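Chapter 6
The Box on the Table

What you will study in this chapter
How households use temporary containers
Why the dining table collects other work
What storage claims are based on, and how to read them
Keeping a container diary

Before you begin
Find one box, bag or basket in your home that holds things from more than one room. Write down where it stands and what is in it. Don't tidy it first. You will need your notes for Exercise 6.2.

Most advice about household order starts with a container. Buy the right one, put a label on it, and the room will look after itself. The advice is old, it sells well, and the evidence for it is thinner than its confidence would suggest. In Chapter 5 we looked at permanent storage: closets, shelves, drawers, the cabinets under a counter. We turn now to the kind that was never planned as storage at all, the cardboard carton that came into the house carrying one thing and stayed to carry others.

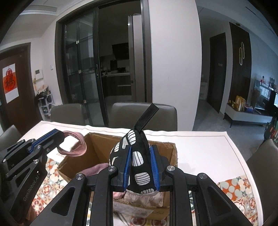 R. T. Jutton

6.1 A room with two jobs

A dining table is bought for meals. It is also, in a great many homes, the largest clear surface at a comfortable height, with good light and chairs already beside it. Mail gets opened there. So do parcels. Homework, sewing, gift wrapping and the sorting of small textiles all drift toward it, and it would be odd if they didn't.

The room at the start of the chapter is a fair case. Four gray upholstered chairs stand around a table with a white cloth on it, and the kitchen is just beyond a glass sliding door. An open cardboard box sits on the table. In and around it are textiles of different kinds: a dusty pink cloth, a bundle of pinkish-mauve elastic bands or straps over the rim, and a black pot holder with a hanging loop, printed with white rounded shapes.

Ask a class what is going on and most will say, at once, that somebody is decluttering. Some will say packing for a move. A few will say unpacking. All three answers are guesses. A box with things in it looks the same on the way in as on the way out, and a good deal of published advice has been built on photographs no more informative than this one. The "before" picture and the "after" picture are usually labeled by the person selling the method.

It is worth slowing down over the pot holder, too. A pot holder is a kitchen item, and the kitchen is a few steps away. The tidy-minded reader wants to say that it is out of place. Perhaps. But "out of place" assumes we know what its place is, and a household may keep its spare pot holders in a hall closet, hang one by the stove, and give the rest away. Objects don't carry their addresses on them. When you describe a room in this course, write down what is there and where it is. Leave "misplaced" out of it until you have asked the people who live there.

Key term: holding container
A box, bag, tray or basket in which items wait between one place and another. It may hold them for a minute or for years. The term says nothing about whether the waiting is a problem.

6.2 Why cartons stay

Cartons stay in the house for dull reasons. They are free, they are stiff enough to stand open on their own, and they can be thrown out without guilt, or so we tell ourselves. A plastic bin has to be chosen and paid for. A carton is already there.

Cartons also have weaknesses that the bin catalogs are quick to point out, and for once the catalogs are right. Cardboard softens in damp air. Rims fray with handling. Printing and old labels from the carton's first use remain on the sides and mislead anybody looking for something later. A box that says one thing on the outside and holds another is a small nuisance, repeated every time it is opened.

The question is whether these weaknesses matter for the use in hand. For a box that will sit in a basement for five winters, they do. For a box that will stand on a table from lunch until supper, they hardly count. Storage guides tend to skip this step. They rank containers from worst to best as if every container had the same job.

Consider the Puklow bin, a lidded stacking box sold in three sizes and often recommended in home organizing classes. Its leaflet says that families who use it "regain control of shared rooms." Control is not defined. Neither is a shared room. No comparison is offered with families who used something else, or who did nothing. It may be a very good bin. The lid fits and the corners are strong. What the leaflet shows is that the company would like you to buy three of them.

Try this
Take any leaflet or web page for a storage product. Underline each claim that could be checked with a tape measure or a kitchen scale. Circle each claim that could not. Compare the two counts with a partner's before reading on.

6.3 What the Londcombe diaries found, and what they didn't

There is one body of evidence that this chapter will return to, and it deserves the same doubt as the leaflet.

In the Londcombe container diaries, 230 households agreed to write down every holding container that stood on a table, floor or counter in their main rooms, morning and evening, for four weeks. They noted what kind of container it was, what was in it and when it was emptied. Of the households that began, 108 kept the diary to the end. Together those diaries made up 4000 usable entries.

The result most often quoted is that cartons on dining tables were emptied sooner than cartons anywhere else. Writers on home order have taken this as proof that you should do your sorting at the table. Look again at the numbers before you agree. Fewer than half of the households finished. The ones that dropped out may have been the busiest, or the most crowded, or simply the ones that were bored. A family willing to write down its boxes twice a day for four weeks is probably not a typical family.

There is a second difficulty. People have to eat. A box on a dining table is in the way by supper, and so it gets moved. The diary form had one column for "emptied" and none for "moved to the bedroom floor with everything still in it." When the coders went back to a sample of 80 entries marked "emptied" and compared them with the next day's pages, many of the same items turned up in a different container in a different room. The chapter on field methods (Chapter 11) treats this as a fault in the form. It may also be the most useful thing the diaries tell us — a cleared table and a sorted box are separate events.

None of this means the diaries are worthless. They are better than a leaflet. They are a record kept by ordinary people at the time, and the people running the project published the blank form so that its gaps could be seen.

6.4 Reading the contents

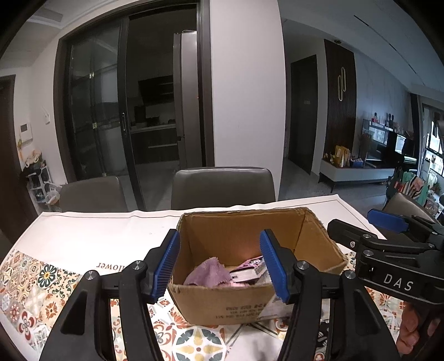 Figure 6.1 Open carton on a dining table, with a mauve-purple cloth and a small patterned package inside. Plain and tile-patterned areas of the table covering are both visible.

Soft goods are hard to count and easy to underestimate. The cloth in Figure 6.1 is crumpled, with one soft point standing up, and no one could give its size from the picture. Flat and folded it might take up a corner of the box. As it lies, it fills a good share of the left side. The package next to it, printed in pink, black and white, keeps its shape and can be judged more easily, though part of it is hidden.

Students often write "half full" for a box like this. Half full by what measure? By height, by floor area, by weight? A carton of loose textiles may look full and weigh very little. A carton with a single layer of books looks almost unused and is a strain to lift. When you fill in your own diary, use the three-part note introduced by the Najafi workbook and adopted throughout this course: name each item, say whether it is soft or firm, and say how much of the container's floor it covers. Skip "full," "half full" and "nearly empty." They tell the reader about your patience more than the box.

Notice also what you can't get from the outside of a carton. The near side of this one has faded printing that is hard to read and what looks like a torn label or a strip of tape. A new label would help if the box were going onto a shelf. Whether it is going onto a shelf is the kind of thing you would have to ask.

6.5 A word on table coverings

Guides to sorting at home like to recommend a plain sheet under the work, on the grounds that small items show up better against one color. The advice sounds sensible and costs nothing to test. A table with both a plain white area and a busy pattern of orange, yellow, teal and red tiles gives you both conditions side by side. Exercise 6.1 asks you to do so with buttons and a kitchen timer. Past classes have found a difference with small dark buttons and very little with anything larger than a coin. You may find otherwise. Write down what you get.

Exercise 6.1
Lay a plain cloth over one half of a patterned table covering. Have a partner scatter ten buttons on each half while you look away. Time how long you need to pick up each set. Repeat five times, changing the side you begin with.

Exercise 6.2
Return to the container you noted before reading the chapter. Rewrite your entry using the three-part note. Mark any word in your first version that was an opinion.

Exercise 6.3
Redesign the Londcombe diary form so that a container moved with its contents can be told apart from one that was emptied. Your form must fit on a single page. Swap forms with another group and keep theirs for two days, morning and evening, then return it with your complaints written on the back.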